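June 11, 2020

Second day on the finger pads. The plan was to settle which pair goes on both hand-held units before the next block of garment work, and I have an answer for cotton but not for anything slippery.

Pads tested were the Derkora smooth and the Derkora ridged, both on the same stepped fingers and the same four-pin linkage. The Fukow fingers stayed in the drawer. Their tips are too wide to get under a folded collar and I saw no point in repeating the February runs to prove it again.

Procedure as before. Garment starts in a heap, pick at the collar or the shoulder seam, lift, shake once, lay flat. A run is a fail if the cloth leaves the fingers before it is laid down. Full squeeze on the trigger every time, so the closing force is set by the spring and my hand has no say in it.

Smooth pads: 13 runs, 11 held. Both fails came during the shake, with the cloth creeping out over the tips. Ridged pads: 13 runs, all held. The ridges leave faint lines on thin cotton, which come out when the cloth is pulled straight.
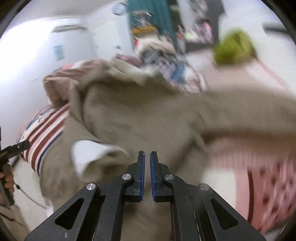
Blue ridged pads, khaki garment moving, fingers near parallel.

Wide camera is still the right choice. With the narrow lens the fingers filled too much of the view and I lost the far sleeve on every lift. The wide one keeps both outer arms and most of the cloth, and pays for it in blur. I dropped the exposure by a third in the afternoon. The fingers came out cleaner, the far side of the room got darker, and the glare was no better.

Linkage play needs watching. I measured it at the tips before and after the ridged set and it had grown, though not enough to spoil the grip. Tightened all the pins on the Laltport unit and left the other alone for comparison. If the tightened one starts to bind I shall go back to the thinner washers.

Total lifts on this set of arms now stands at 215. Theodorakopoulos quote a service interval for the spring but none for the pins, so I am keeping my own log.

Still to do:
Satin and nylon, 3 runs each, ridged pads only.
Repeat the smooth set with the pads wiped down first.
New cable tie for the left unit.
Charge both batteries tonight.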